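Home | Forums | New Posts | Members | Search

Kitside Forums > Paint and Color > Bright green for a small room, talk me into it

pepperjack_lane
I've fallen hard for a really bright green. I want it on all four walls of my den, which is tiny and gets sun until 3 or so, and I grin every time I walk past the sample patch! Trim stays white. Has anyone lived with a color this loud?

mossgatherer
Do it!! Mine has been up for two years and I still love it. Green that strong makes white look so crisp, and anything black in front of it turns into a clean, sharp shape. I'd go black on the desk and white on the lamp and shelves.

oldbrushes
I'll be the grump. One wall, yes. Four walls in a small room and the light bounces around until your hands look green. I painted a hallway that way and covered it up by April.

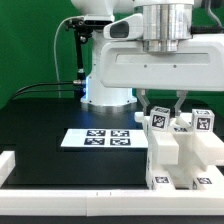

Photo: Bralamport

mossgatherer
See how good white and black look with a bright green behind them? A bit of shiny silver works too. I'm telling you, pepperjack, black tabletop.

oldbrushes
Sure, as a backdrop. You look at a backdrop from the front. In a den you're sitting inside it with the stuff on every side of you.

tinroof65
I'm with oldbrushes on the bounce, but a flat finish helps a ton. My first try was semi-gloss and it glowed like a lime. Same color in flat was gorgeous! Tint your primer gray too, I got away with 2 coats.

pepperjack_lane
Ooh, flat, okay. I was going to get eggshell. What about the ceiling?

tinroof65
White. Please, white.

mossgatherer
Green! Go all the way!

oldbrushes
Paint one wall and wait 30 days. If you're still grinning, do the rest and I'll eat my words.

pepperjack_lane
Deal. Starting with the wall behind the desk, flat finish, and I'm pricing black tabletops tonight!

Share (3) | Back to top | Contact Kitside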